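Table layouts and clear-up: what changed in February

The practice kitchen at Stekside has a new way of laying out the long brown worktable, and anyone using it this spring should read through the notes below before setting up.

The table is now divided with blue tape. Each rectangle is meant to hold one job and the things that go with it, so a cutting board gets a rectangle, a serving tray gets a rectangle, and the bin gets one at the back. We tried this first with the Vollora lunch sets, which use a lot of small pieces, and setting up went more smoothly than it had with everything sharing one open surface.

The current layout has the small white tray toward the front, with the chopstick-like sticks laid across it side by side and the pink cloth piece in place. The light wooden board stays farther back with the lemon slices and the yellow knife-like utensil. Please keep lemon on the board until the tray is finished. Juice on the cloth pieces has been the most common complaint on the feedback sheets.

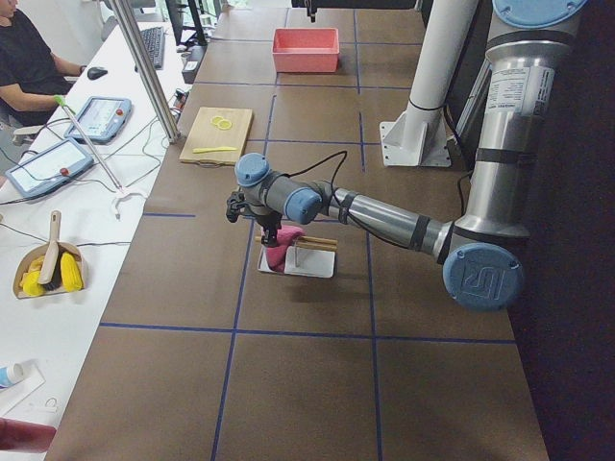

Slices should be thin, and two are enough for one board. The rest of the lemon goes back in the fridge in a covered dish. Whole lemons come from Zinda with the weekly order, and the last delivery was short, so check the shelf before planning a session that needs more than a few.

Cloth pieces are kept in the second drawer, folded once. We own 127 of them in mixed colors, and they are washed together at the end of the week. If one has a stain that won't come out, put it in the rag bag and note it on the drawer list. Chopsticks go back in pairs.

The pink plastic bin is for clearing up. Put it in its rectangle before you begin and leave that space open around it, so that things can be dropped in without reaching over the board. Food scraps do not go in it – they go in the compost pail under the sink.

Tape wears out. The edges lift where trays are dragged over them, and some strips have been torn short or put down a little crooked. A strip that wavers is fine as long as the rectangles can still be made out. Replace one only when it is peeling, and wipe the surface and let it dry before pressing down the new piece. Spare rolls are in cabinet 216. 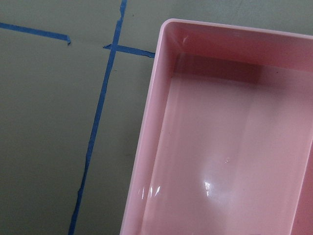
Ng wrote in to ask whether the bin could be moved to the front on clearing days, as the back of the table is a long reach for shorter people. We will try that for the next month and report back in this newsletter.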